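Storage Furniture and Usable Floor Area in Small Student Bedrooms

Project report, Housing and Interior Studies, Stellstead College
Submitted 22 August 2018
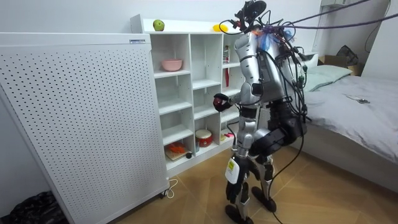 1. Introduction

Student housing in Stellstead consists largely of older terraced buildings divided into single rooms. Many of these rooms were laid out before built-in closets were common, and storage is left to the tenant. The usual solution is freestanding furniture: a wardrobe, a chest of drawers, or an open shelf unit divided into compartments, referred to in this report as a cubby unit.

This project compares the three types in terms of the floor area they take out of use. The purchase price and the appearance of the furniture were not considered.

2. Background

The floor area lost to a piece of furniture is larger than its footprint. A wardrobe with hinged doors requires a clear zone in front equal to the width of the door leaf, plus standing room for the user. A chest of drawers requires the full extension of the drawer, plus the same standing room. A cubby unit has no moving parts and requires standing room only.

Most housing guidance lists footprints and leaves the access zone to the reader. Course material from the first year treats the two as separate quantities. In this report they are added together and called the occupied area.

Access zones can overlap. The space in front of a wardrobe may also be the path to the window, in which case it is lost only while the door is open. Two figures were therefore recorded for each arrangement: occupied area at rest and occupied area in use.

3. Method

A plan of one bedroom in the Vestden building was drawn at a scale of 1:25. The room was chosen because its proportions are typical of the upper floors. The door opens inward, the radiator is under the window, and the bed can stand only against the long wall. These constraints were held fixed.

Paper templates were cut for the furniture and for each access zone. The templates were moved on the plan until every position that did not block the door, the radiator or the bed had been tried. This gave 13 workable arrangements across the three furniture types.

Standing room was set at a depth of 100 cm for all types. A smaller value is possible for a person reaching into an upper compartment, but a person bending to a lower one moves backward, and a single value was preferred for comparison. Drawer extension and door swing were taken from the manufacturer's sheets for the Dobos range, which is sold locally and includes all three types.

4. Results

The cubby unit gave the smallest occupied area in use in every position where it could be compared directly with the other two. At rest the difference was small, and in the corner behind the door the chest of drawers came out ahead, as its footprint is shallower at floor level.

The wardrobe performed worst beside the bed. With the door leaf open, the path from the door to the window was closed completely. Turning the wardrobe to face the window solved this but placed its side panel in front of the light switch.

Only the cubby unit could be placed near the foot of the bed with the path still open. It was also the only type that could be reached from two directions – from the front, and at an angle from the side nearest the door.

5. Discussion

The results favor open shelving where the room is narrow and the walking path runs past the furniture. They say less about square rooms, in which an access zone can be placed away from the path.

Capacity was not measured. A cubby unit cannot take long garments, and a rail or hooks would be needed elsewhere. A rail on the back of the door adds nothing to the occupied area at rest, but it limits how far the door opens. The Devirgate building has deeper door recesses, and the problem might not arise there.

Wall fixing is a further limitation. The tenancy rules at Vestden do not allow drilling, so tall units must stand unsecured or be replaced by low ones. Only low units were used in the templates for this reason.

The paper method is slow but easy to check. Its main error comes from placing the templates by hand. Repeating one arrangement gave a difference of 225 square centimeters at full scale, well below the differences between types.

6. Further work

The measurements should be repeated for a room with a sliding-door wardrobe, which was left out because none was listed in the range used. A second plan from Devirgate has been drawn but not yet evaluated. It was completed in May, and the templates fit it without changes.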